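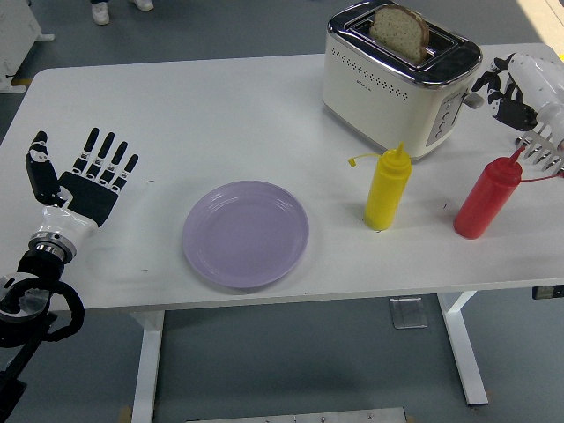 Automation in the Breakfast Kitchen: Observations on a Changing Workplace

The staff catering service at Tullell prepares breakfast for employees on two shifts. I have managed that service for several years, and in January we began working with Dikuvent on the partial automation of the toast and cold plate stations. This post records what has changed for the kitchen staff so far. It is written in a personal capacity, although colleagues at Tullell have read it and offered corrections.

Why toast was selected

Visitors often ask why a company would begin with a task as small as toast. The kitchen serves 890 breakfasts on a full working day, and a large share of them include at least one slice. The work is simple, but it requires a person to remain in one place from 5:30 in the morning until the end of service. In our internal survey, it was the station that employees most often asked to be moved away from.

The development work is carried out on a plain white table with a two-slot toaster, a plate and two squeeze bottles, one yellow and one red. The robotic hands have jointed fingers and are expected to use the same kind of equipment that our employees use. This was a condition of the agreement. Tullell did not wish to purchase a sealed machine that staff could not take over by hand when service falls behind.

What the work requires

Each breakfast task is divided into short steps, and each step is reviewed separately. Removing a slice of bread from the toaster is one step. Placing it on the plate is another. Picking up a bottle and applying the sauce are treated as two further steps, as they call for different amounts of pressure.

Dikuvent has set a target of 2000 reviewed attempts before the system may be considered for the serving line. At the time of writing, 601 have been completed. I do not intend to publish success rates here, as the review criteria were revised in the early weeks and the older results cannot be compared fairly with the newer ones.

Changes in duties

No position has been removed from the kitchen. Two employees now divide their time between the serving line and the development room, where they advise on the order of tasks and judge the finished plates. Gebremedhin Mamo, who worked the toast station for longer than any other member of the team, was the first to take up this duty. His notes on bread have become a working document. They cover the difference between fresh and day-old slices, the force needed to lift a slice without tearing the crust, and the correct moment to lower the lever for the next order.

Mr. Mamo has asked me to state that he regards the review duty as skilled work and that it should be graded accordingly. I agree with him. The job description was written before either of us understood how much judgment it would involve, and a revised version is now with the personnel office.

Other employees have been more reserved. Several have asked what will happen to the early shift, which carries a supplement to the hourly wage. If fewer people are needed at 5:30, fewer people will receive that supplement. Management has confirmed that present arrangements will continue through the development period – it has made no commitment beyond that point, and I believe staff are right to press for one.

Training and scheduling

All kitchen employees are offered a half-day introduction to the equipment. The session covers safe distance, the stop procedure and the reporting form. Attendance is paid and is recorded as working time. The course materials were prepared by Flastska and are available in the staff room in printed form.

Scheduling has proved more difficult than training. Time spent in the development room must be covered on the serving line, and during the first weeks it frequently was not. A relief position has now been approved for the morning shift. Applications should be addressed to the catering office, and current kitchen employees will be considered first.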